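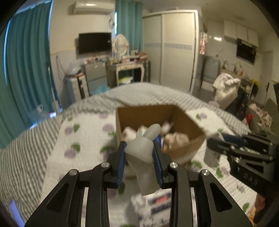 2023-06-09
Posted by the Fadgate Gadget Notes editor

Review: Tarkum hand-held grippers, tried out at the Mondville open day

I've been meaning to get to one of the Mondville open days ever since they started running them in January, and I finally made it! I went mostly for the Tarkum grippers. If you haven't come across them, they're two-fingered grabbers you hold in your own hands and work yourself, and what you do with them gets recorded so a robot arm can learn from it later. I'd read plenty about this sort of thing and had never had my hands on a pair. So this is a review of the grippers, with a fair bit about the day mixed in (sorry, I can't help it).

First off, I loved that they weren't set up on a bare workbench. The tryout I saw was in a proper lived-in room with a bed, a wardrobe, bottles all over the vanity, a box of plush toys on the bed, the lot. The task was picking up soft and small things and putting them where they should go, and that's exactly the kind of chore I'd want a robot for. I've seen enough demos with one red block on one white table to last me a lifetime.

We got 12 minutes each on the grippers, which sounds short and felt shorter. You squeeze, the fingers close, and that's all there is to learn. My first go was terrible. I came in too fast and knocked over what I was trying to pick up, twice, and then got so careful that I hovered like someone defusing a bomb. By about the fifth try I'd stopped thinking about it. My left hand stayed hopeless the whole time, but it's hopeless with scissors too, so I won't hold that against Tarkum.

The best part by a mile is the pads. They're blue and ridged, and they line the inside of both fingers. There's a little pale gray rabbit figurine you can stand upright between them, ears up, and I was sure a smooth thing like that would shoot out across the quilt the second I squeezed. Nope! It held, and I could tilt my wrist a good way over before I lost my nerve. Plush toys were easier still, though I did tend to grab a whole ear when I wanted the body.

The build feels serious. There's a black frame, angular black linkage arms with chunky silver screw heads, and a pair of polished metal rails under the mechanism. I like seeing screws on a thing. It means I could get in there with a screwdriver if I had to, and the person running our session told me the pads can be swapped at home in 10 minutes. I didn't get to try that, so take it as a claim.

Now the gripes. They're heavier than they look, and with one in each hand my forearms were grumbling well before my time ran out. I can't picture doing this for a whole afternoon without a break. The squeeze is also a bit stiff for small hands – the woman ahead of me in line had to shift her grip after every pickup. And flat things are a pain. A cloth lying flat on the bed took me five or six stabs, and I only got it by bunching it up against the mattress first. I asked if there was a thinner fingertip for that and got a "maybe later."

Then there's the money. The pair I used is $369, and spare pads are extra. For a school club or a small lab that's probably fine. For somebody like me, who'd mostly be making my friends pick up rabbits with it, it's a lot. Jenkins sells a plainer grabber for $200 that I tried last winter, and it's lighter, but the fingers wobble and the pads are just flat foam. If you care about the recordings being any good, I'd pay the difference. If you only want to mess around, I'd get the Jenkins and spend the rest on lunch.

As for the open day itself, go early. There was nearly an hour's wait by the time I left and only one room running. Parking is free behind the building, the coffee is bad, and the staff will answer any question you throw at them, including the dumb ones (I threw several). I'd have liked a sheet to take home with the specs on it, because I was scribbling on the back of a receipt.

Would I buy the Tarkums? I'm still on the fence – I want another go first, with my left hand if they'll let me. For now I'm giving them four out of five, and the missing point is for my forearms.

Recent reviews
- Jenkins grabber: cheap, cheerful, wobbly
- A robot mop that's scared of rugs
- Two label makers, one winner
- Is a desk vise worth the space?

Contact | Copyright 2023 Fadgate Gadget Notes | Back to top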